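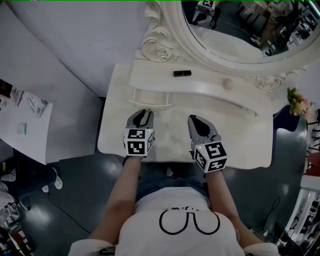
Does a club still count a player's remaining book value if both sides agree to end the contract early? The full remaining amount is written off in the period when the registration ends, and any severance is booked as a separate cost.

February, 7:42 pm
by offball_ledger

I'm posting that as a starting point for the Ramton thread, which went off the rails when people began adding numbers that don't belong together. Three separate items keep getting merged: the unamortized transfer fee, the wages left on the deal, and the settlement paid to leave. Only the first is a write-off. The wages stop being owed once the termination is signed, except for whatever part the player keeps in the settlement.

keden_east_stand
Agreed on the write-off. I don't agree that the wages drop out. If Ramton pays him 60 percent of what was left, that is wage money under another name. The league counts it under the squad cost rule.

offball_ledger
It counts, but as a termination payment in the year it is agreed. You can't also leave the original salary in next season's column. The post I was answering did both.

morikawa_fc_98
What happens with the installments still owed to the selling club? Ramton bought him on a four-year payment plan and there are 2 payments left.

lowblock
Nothing changes. The debt to the selling club comes from the transfer agreement. The player's contract is a different document with different parties. Ramton owes those payments whether he plays, retires, or signs for Keden tomorrow.

keden_east_stand
Unless there's a clause.

lowblock
There can be a clause for bonuses. Appearance and goal add-ons lapse if he never hits the mark. The fixed fee doesn't lapse. I have never seen a fixed installment tied to continued employment and I doubt a seller would sign one.

werano_away_days
You're all treating this as bookkeeping. Werano did the same with their striker two years ago and the damage was on the pitch. He had played 1,486 minutes that season. They replaced him with a loan player who didn't press, and the midfield had to sit ten yards deeper.

offball_ledger
Different question. The accounting treatment doesn't depend on whether the replacement presses.

werano_away_days
The decision does, though. If you write off the fee and then pay a loan fee plus wages for someone worse, the saving on paper is gone by spring.

morikawa_fc_98
Fair point. Also, a terminated player leaves for free, so there is no sale income to offset any of it. Even a low bid would have reduced the loss.

lowblock
Only if a bid existed and he accepted the move. He had to agree personal terms with the buyer and his current wage was the obstacle. With no taker, the choice was between mutual termination and paying 100 percent of the salary to a player outside the squad.

keden_east_stand
Or a loan with shared wages. That keeps the registration, so the fee goes on amortizing as normal and there's no one-time hit.

offball_ledger
Correct, and it also keeps him on the books for another year. If the club expects to be over the limit next season, taking the loss now is the better timing. If it expects to be over this season, the loan is. We won't know which until the accounts are filed.

werano_away_days
I'd still have taken the loan.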